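Print this page | E-mail this page

Section 4. Setting up the litter tray task

This section covers the bench layout, the tool grip and the first scoop runs for the Kastico arm. It assumes that the arm has been assembled and bolted down (Section 2) and that the stereo pair has been calibrated (Section 3). If either has been moved since, go back and repeat the calibration before reading on.

4.1 What you need

Light-coloured tabletop, fixed to the wall or weighted at the legs
Black curtain panels and poles, enough to close off the back corner
Litter tray with a raised rim
Grey granular litter, clean
Plastic scoop with a perforated blade
Bin with a hinged lid, and liner bags
Test pieces in a colour that contrasts with the litter

Use clean litter and test pieces only. The arm is not sealed, and the joints are hard to clean once dust has got into them.

4.2 Laying out the bench

1. Hang the curtains so that they reach the edge of the table. Pull out any folds that sway when the door is opened.

2. Wipe the tabletop. Stray granules under the tray will make it rock.

3. Put the tray in the middle of the working area, long side parallel to the front edge. The centre of the tray should be 392 mm from the centre of the base joint.

4. Fill the tray to just under the rim and level it with a straight edge. A shallow fill lets the blade strike the bottom of the tray, and the wrist servo will trip.

5. Stand the bin on the side of the tray away from the arm. Fold the lid right back. Fit a liner and turn its edge down over the outside.

Note — the lid must stay back without being held. If it drops during a run, the arm will not know, and will empty the scoop on top of it.

6. Lay one test piece on the litter. Do not bury it for the first runs.

4.3 Fitting the scoop

1. Switch off the servo supply at the Floren power unit. Wait for the indicator to go out.

2. Open the gripper by hand and seat the handle. The blade should face down and forward when the wrist is at zero.

3. Switch the supply on and send the close command. Hold the scoop until the fingers have stopped moving.

4. Pull gently on the blade. If the handle turns in the grip, open the fingers, add a strip of rubber tape and repeat from step 2.

5. Check the run of the cable at the lower joints. It needs enough slack for a full turn of the base, and must not lie across the tray.

Caution — the servos take up to 300 seconds to cool after a stall. Do not touch the housings in that time.

4.4 Setting the approach height

Jog the arm to the hover position with the blade tilted and its front edge just clear of the litter, next to the test piece. Both camera views must show the test piece and the whole of the front edge. If the blade hides the piece in either view, rotate the base a little and try again. 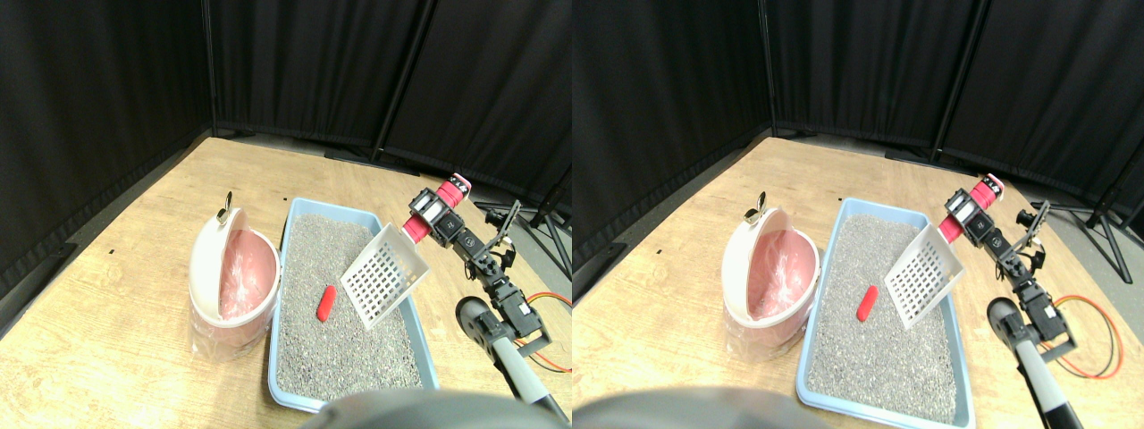
Workshop notes by the Findstead bench group
Last revised July 8, 2023

A red test piece on grey litter gives the tracker a strong colour difference, and the black curtain keeps the upper part of the view quiet. Brown or beige pieces can be used later, but the threshold in the tracker file will need to be reset for each one.

With the arm in the hover position:

1. Read the wrist encoder. On our build it sits at 3760. Yours will differ with the length of the scoop handle.

2. Lower the blade in single steps until the front edge touches the litter. Read the encoder again. Ours gives 3812.

3. Enter both values in the task file as HOVER and TOUCH. Save, and restart the controller.

4. Send the arm to HOVER again and compare the position with the one you set by hand. A visible difference usually means a loose horn screw at the wrist.

4.5 First runs

1. Set the speed to the lowest value.

2. Clear the table of tools. Keep one hand on the stop button throughout.

3. Start the scoop routine. The blade should enter the litter in front of the test piece, pass beneath it and lift.

4. Let the arm complete its shake before it crosses to the bin. If much litter is carried over, lengthen the shake in the task file. Do not raise the shake speed above the default, as this throws granules on to the base bearing.

5. After each run, level the litter and put the test piece back.

If the blade pushes the piece along instead of lifting it, the entry angle is too shallow. Steepen it slightly and repeat. If the tray slides, put a non-slip mat under it — double-sided tape also works, but marks the table.

Owners of the older Howells wrist bracket should limit the tilt in the task file before running step 3. The bracket fouls the gripper at full tilt.

4.6 Shutting down

Return the arm to its rest position before cutting the supply. Without power the joints go slack and the scoop will fall into the tray. Remove the scoop, brush the gripper fingers and cover the litter.

Continue to Section 5, Recording and replaying a run.

This site uses cookies to remember your print settings. Accept | Decline

Contact | © Findstead bench group | Back to top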